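Home | About us | What we fold | Prices | Contact

About Groder

Groder is a home laundry and folding service. Kumiko Hirano started it in November 2019 with one van and a second-hand dryer. We collect, wash, fold and put away, and we still do most of the folding in the customer's own bedroom.

The bed is the best table in most homes. Shorts go down flat first, with the waistband to one side, and we smooth the legs before anything is turned over.

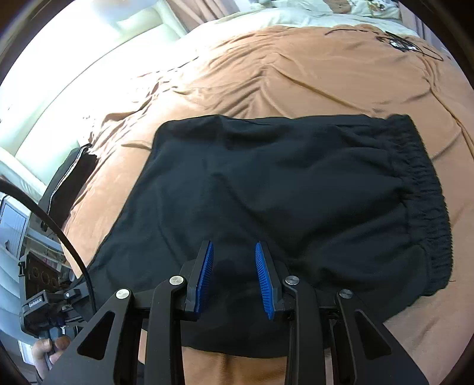 Elastic waists are never ironed. Dark clothes are kept apart from pale bedding until the last wash is done, and loose threads are snipped, not pulled.

Last year we folded for 1,257 households. Blankets are charged singly and everything else goes by the bag. Fleece takes up a lot of room, so we leave it until the small things are finished. 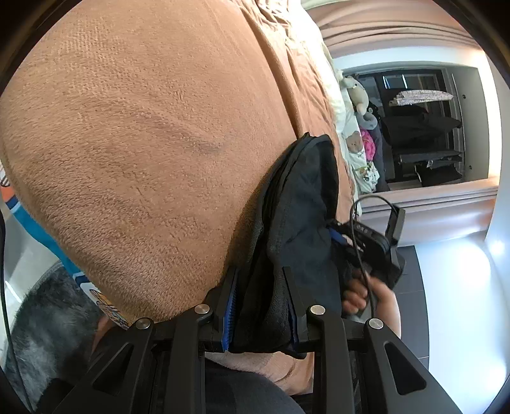 Zips are closed before folding. If you would like your drawers done a certain way, leave a note and we will stick to it.

12 shares | 3 comments

Sugiyama: Do you do duvets as well?

Herker: Used them twice, shorts drawer finally shuts.

Grukberg: Is there a minimum order for blankets?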